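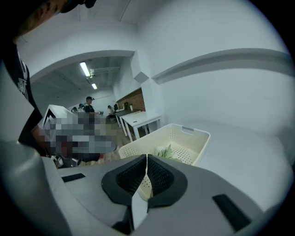
Laundry, and other things I said I'd get round to

I own one laundry basket. It is cream plastic with rows of little holes in the sides, and for most of the year it has held everything except laundry. In March it was a recycling bin. Before that it carried the contents of my desk from Irnstead to the new flat, including a stapler I have never used and will apparently be buried with.

The trouble with a laundry basket is that it's a very good shape. It has handles, it doesn't mind being dropped, and anything you put in it looks as if it's on its way somewhere. I can leave one sock in there for a week and still feel I'm in the middle of a job.

Rory Geddes came round for tea and told me I needed a system. Rory has three baskets: whites, darks, and one he calls "pending". I asked what was in pending and he changed the subject to the buses.

So I've had a go at a system. Everything that lives on a chair now goes in the basket at night. Everything in the basket gets folded, hung up or washed before I'm allowed to put the telly on. This lasted four evenings, and on the fifth I found out you can see the telly perfectly well from behind a pile of towels.

I have learned a few things about folding, though. T-shirts are easy if you stop trying to make them look like the ones in shops. Tea towels want doing in thirds so they fit the drawer. Fitted sheets can't be folded by anyone living alone, and I've gone back to rolling mine up and shutting the cupboard door quickly.

Tsung-han Lai, who I shared a house with in Stidow, used to iron his pillowcases. I thought this was showing off until I borrowed one. I've since bought an iron. It's still in its box, in the hall, with a plant on it.

The other discovery is pegs. I bought a bag of 100 from the market because it cost hardly more than the small one, and I now own 100 pegs and a clothes horse that takes perhaps a dozen shirts. If anybody in Reltow is short of pegs, come and get some. Bring a bag.

I did look at replacing the basket. There are wicker ones with linen linings, and there are ones on wheels, for people whose washing machine is presumably in the next county. All of them cost more than the trousers I'd be putting in them. The cream one stays - it has a proper slot for your hand at the end and I've got used to it.

Dark wash is on now. The socks are in pending.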